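Hello again, scent people! I've been wearing the same sample for a week now, and I think it's time I told you about it. It's called Hetholm, it comes from the small house of Chatzigeorgiou, and if you've ever wanted to smell like a fig tree growing next to a woodstove, well, get in line behind me.

I should say up front that I don't usually like fig. Most fig perfumes go sweet on me within the hour, all coconut and suntan lotion, and by lunch I want to scrub my wrists. Hetholm starts out green and almost sour, like a snapped stem, and it stays that way a good long while before the smoke creeps in. There's a little black pepper in there too (my husband says it's cardamom, and we've agreed to disagree).

On skin I got the whole workday out of two sprays. On a scarf it was still hanging around 3 days later, and I'd started to find excuses to wear that scarf in May.

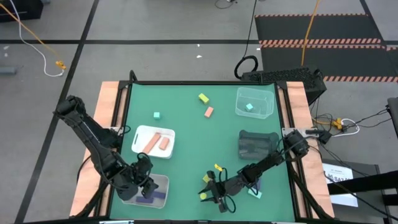

Two dark purple blocks in a translucent bin, with a black gripper over it.

Now for the part you won't like. A full bottle is $200, and the house only makes the one size. I went back and forth on it all weekend, then bought the sample set instead, which also gets you Roltholm. That one's their iris, very powdery, very buttoned up, and a bit too much like my grandmother's glove drawer for everyday wear. I did like it better in cool weather, so I'm hanging on to the vial until fall.

If you want to try before you spend, the perfume counter in Tilemstead has testers of both. Go early, ask for paper strips, and please put Hetholm on your actual arm before you decide, as the strip gives you all stem and hardly any smoke. I nearly passed it by for that very reason!

Next time I'll be working through the pile of rose samples on my dresser. Write and tell me which ones you can't stand, I love those letters best.

Contact us | Copyright 2018 | Back to top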